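28 June 2023
By Dae-han Sun
4 comments | 11 shares

Brolley lost goods sorting – progress report, first half

Quick one as the half closes, full numbers to follow when Gil's sheet is fixed. Sorry for the gaps.

Where we are: 641 items through the bench to date. Target for the half was lower so we're ahead, but the easy stuff came first – umbrellas, water bottles, kids' hats. What's left is slower. Small mixed things, mostly no name on them, nobody sure which shelf they belong on.

Bench is set up in the back room at Runora as agreed. Light wood top, grey bins on it. We dropped the cardboard trays after the first month, they sagged and then the bottoms went. The bins were second-hand and look it but they hold up fine and you can wipe them out. No spend on new ones planned.

Spending: under on furniture, over on labels. The first lot of labels didn't stick to fabric, so we bought cloth tags and string instead. 100 tags used so far, will need the same again before December. Everything else on budget. Receipts are in the shared folder, the Flosterar invoice is the only one missing and I've asked twice.

Returns: 70 items back to owners. Lower than I'd like. Cases and pouches do best as people ring up about them and can describe the colour. Loose bits and odd parts do worst, can't match them to anything. Suggest we shorten the holding time for those, happy to talk it through.

Sorting rule changed in April. We used to sort by place found, now by type, and anything that doesn't fit a type goes in the odds bin. Faster at the bench but the odds bin fills up. Currently doing it in small batches – tip a few out, spread them, tag, shelve, next lot. Takes longer per bin but way fewer mix-ups, and the cords dont tangle so much. Still had one pouch tagged seperately from its case and shelved two bays over. Fixed now. 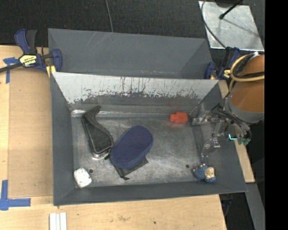
Odds bin, small batch: navy case and black pouch in the middle, long black curved piece at left.

Next up:
– clear the odds backlog, some 20 batches by my guess
– new shelf labels, bigger print, the old ones can't be read from the aisle
– one phone line for enquiries instead of two, the second hardly rings
– write up the holding times properly so the Brolley desk and our bench say the same thing

Need from you: a yes or no on the shorter holding time, and sign-off on the second order of tags. Tags are the urgent one, we'll be short otherwise. Room booking also needs renewing, form is attached, signature goes on page two.

Final report in December as per the agreement. Will send the corrected sheet before then, soon as Gil has it.

Dae-han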